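The Trial Month 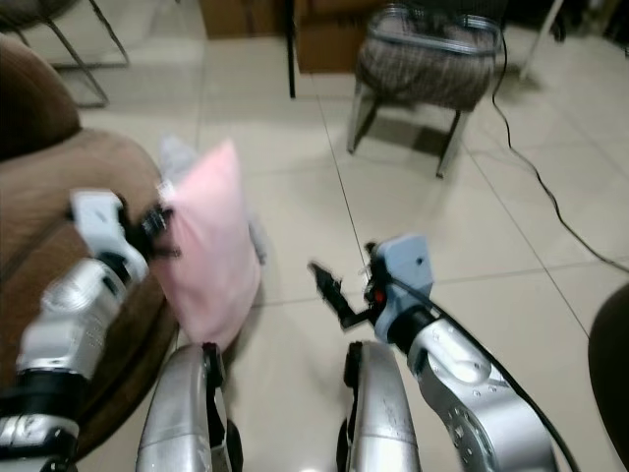

The pink cushion, on the brown armchair.

The company Farkus let people keep the machine for one month before paying, and I took it in May. The full price was 208 a month, for 2 years, and after this time it would belong to me. I had read the paper three times. I am a person who reads the paper.

It was called Jara. Two men carried it up the stairs and asked me where I wanted it, and I said, near the wall, as if it was a lamp. Then they left, and I stood there with a cup in my hand, and I did not know if I should offer something.

My sister had told me to try it. She lives in Brument, 250 kilometers from me, and she was worried about my back. She could not come each week to lift things. "Let it do the small work," she said on the phone. "You don't have to love it."

The booklet said to begin with soft objects. So I began with the cushion. I said the words slowly, the way I spoke in my first year in this country, when I was afraid of every shop.

"Put the cushion on the armchair."

Jara came forward over the tiles. Its left hand pushed the cushion against the chair, and the right hand came in from the side, quick, like a person who remembers something. I stopped breathing a little. My mother made that cushion cover, and the pink was a stronger pink then.

It let go. The cushion leaned, and then it slid to the floor.

"Again," I said.

We did it again. In the evening I wrote in the notebook which the company gave for remarks: The cushion falls. The hands are gentle. It does not ask where things go, one must say everything. The noise is like a fridge, but a fridge in another room.

After one week I said fewer words. After two weeks I noticed that I said good morning. I did not write this in the notebook.

There was another machine I could have taken, from Fanen, and it was cheaper. In their film it folded a shirt in a kitchen with no crumbs. But Fanen wanted to send a person every month to look at my rooms, and I did not want a person to look at my rooms. I still had boxes there from the last move. I had plastic on the stool, because my mother always kept plastic on the stool, and I would have to explain it.

Jara went past the boxes and the stool every day, and I explained nothing.

On the last evening a woman called from Farkus. She had a nice voice, and she asked if I was satisfied with the service.

"It is slow," I said. "With the cups I don't trust it."

"And the soft objects?"

I looked at the armchair. The cushion was standing up – a bit crooked, the corner bent, as my mother would leave it when she got up to see about the soup.

"The soft objects are good," I said.

She asked if they should come to take it in the morning. I had the paper in front of me and the pen already open. I asked her if it was possible to pay on the third of the month, when my pension is there.

She said that it was possible.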